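Comparing two gripper pads on a two-arm bench

Two weeks of swapping pads have taught me that most gripper comparisons are really comparisons of how tired the operator was. Do it in this order and you may get something usable.

1. Fit the Fikari pads to both arms and run 22 picks on every object. Keep the same speed and the same closing force throughout.

2. Change to the Umetti pads and repeat. Re-zero the fingers first - a pad that sits 3 mm proud will look like a miracle of grip.

3. Finish with handovers, one arm to the other. Small blocks are the cruellest test, as two sets of fingers want the same bit of space.

Leave the clutter in. Anything can pick a block off a bare board, including my elbow.

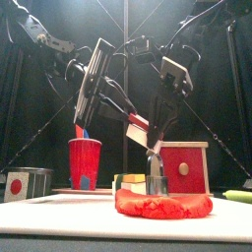
Mancuso wrote in to say that 22 picks is too few, and that the pads only began to differ after the first hundred, once the surface had picked up some dough and dust.

Fair enough. If you have the patience, wipe one pad between runs and leave the other filthy, then log them separately. Write down drops as they happen - memory is very kind to whichever pad cost more.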